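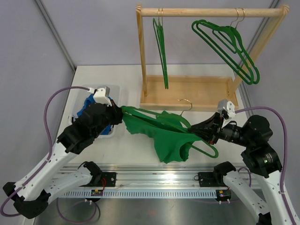
The Hanger Always Wins

By Consuelo Herrero

There is a correct way to put a sleeveless top on a hanger, and I have spent most of my adult life not doing it. My way is to hold the thing up sideways, jab at it and hope. One shoulder goes on. The other slides off with what I can only call contempt.

Soledad Cifuentes, who ran the stockroom at the dress shop Alari for 30 years, watched me try this in April and asked if I was feeling well. Her advice was to go in from the bottom hem, never the neck, and keep a grip on one corner until the second side is settled. "You let go too early," she said. "Everyone lets go too early."

Then came the matter of the rack. I own over 55 hangers and wear perhaps 6 things, so the small open rack, with a wooden rod on top and a tray underneath, struck me as an insult when I first considered it. 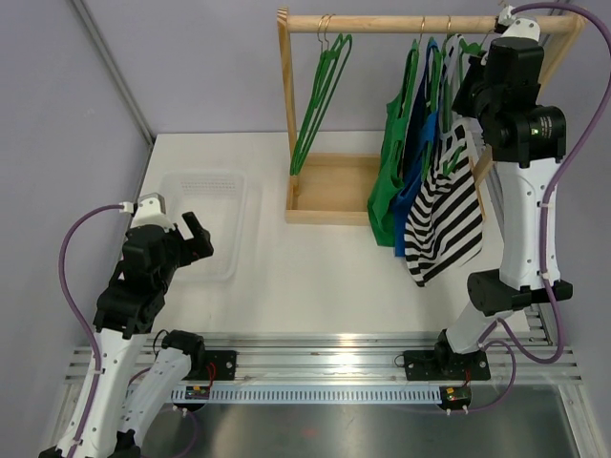
Soledad's rule is that empties live together at one end, with a gap before the clothes start. Mine live on the bedroom floor. She also lets stripes hang next to plain colors, which my mother would have called showing off, and she leaves the tray bare. I gave mine 2 days before it held mail, a belt and one sock.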